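Bench Assistant, Suture Practice Room (part-time)

Posted 15 October 2019
Reference 517
Employer: Skumden Skills Training

Skumden is looking for a part-time bench assistant to prepare and look after the suturing practice pads used in our training room. The job is 34 hours every two weeks, worked in blocks of four or five hours. The hours are set a month ahead with Edit Bozsik, who keeps the room calendar.

You do not need a medical background. The last two people in the job came from a tailoring shop and a school art department. What matters is that you work cleanly with your hands, can follow a written setup sheet, and don't mind doing the same small task many times in a row.

What the work involves

Most of your time goes to the pads. A pad is fixed to its base, the incisions are cut to the pattern on the session sheet, and simulated blood is put on before use. Some sessions start with an uncut pad. Others call for cuts that have already been partly closed, so that the person practicing picks up where another set of stitches ends. You will learn to tie the starter stitches yourself. Vendula Sýkora teaches this, and it usually takes people a couple of weeks to get them even.

After each session you take the pad down, write its number and condition in the log, and decide whether it can be used again. A pad with torn edges along a cut is thrown out. A pad that is only stained can go back on the shelf for knot practice. When you aren't sure, keep it and ask.

You will also:

Cut suture thread to length and sort it by color and thickness
Mix simulated blood from powder and label the bottle with the mixing date
Collect thread ends from the work surface and the floor after every session
Wipe down desks and chairs and put cables back where they were
Keep the supply list current and send it to Tatiana Malý, who does the ordering
Set the lights before a session according to the sheet

Loose thread is the part new people underestimate. The short ends get into casters, keyboards and sleeves. Please expect to spend time on your knees with a hand brush.

The room

The practice room is on the second floor of the Dastlow building, at the end of the hall. It is shared with desk staff, so there are people working at computers for much of the day. The building has an elevator. There is a sink in the hall for mixing and cleanup. Bikes can be left in the yard behind the building, but there is no reserved parking.

The pads themselves and the desk area:
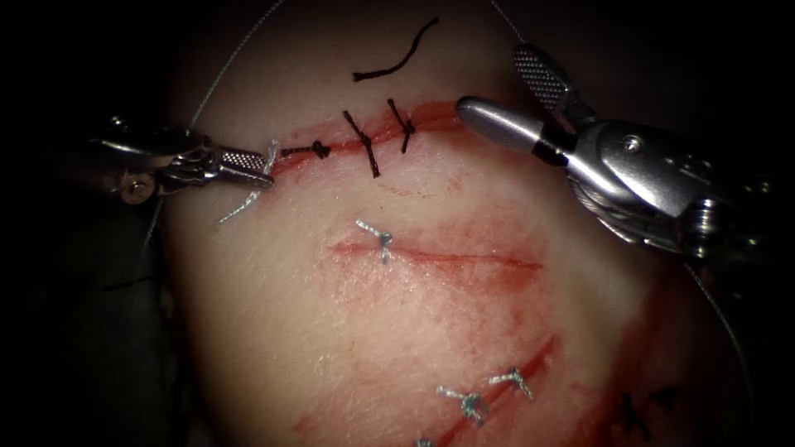
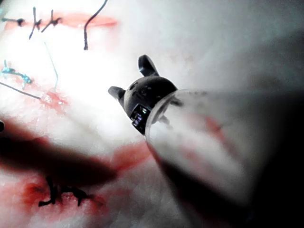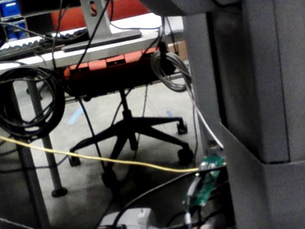
What we ask for

Steady hands and good close-up eyesight, with or without glasses. You should be comfortable with the look of blood, even though ours comes out of a packet. You need to read and write English well enough to keep the log, and you should be able to lift a box of 25 pads from the floor to a shelf. The pads and gloves contain materials that bother some people's skin, so tell us about any allergies before the trial shift and we will send you the list of ingredients.

Experience with sewing, model making, lab prep or dental work is useful. If you have done any of these, say what you made or handled. A short, plain paragraph is better than a long résumé.

What we offer

A one-year contract with a two-month trial period at the start. Pay follows the Skumden support staff scale and depends on experience. The exact step is given in writing before you sign. Gloves, aprons and shoes are provided. Training is paid at the full rate, including the time you spend on practice stitches that end up in the trash.

How to apply

Send a letter of no more than one page and the name of one person who has worked with you. Put reference 517 at the top. Letters go to Vlastimil Kuruc, Skumden Skills Training, Room 54, Dastlow building. You can also hand them in at the front desk. If you applied for the September opening, you are welcome to apply again, and a new letter is enough.

We invite people for a paid trial shift before making a choice. It takes three hours and consists of setting up one pad from the sheet, tying a row of stitches and cleaning up afterward. Nobody is expected to know the knots beforehand.

Questions about the hours should go to Edit Bozsik. Questions about the work itself can be put to Kavinda Matubbar, who has the job now and is moving to our supply office. He can be reached at extension 907, mornings only.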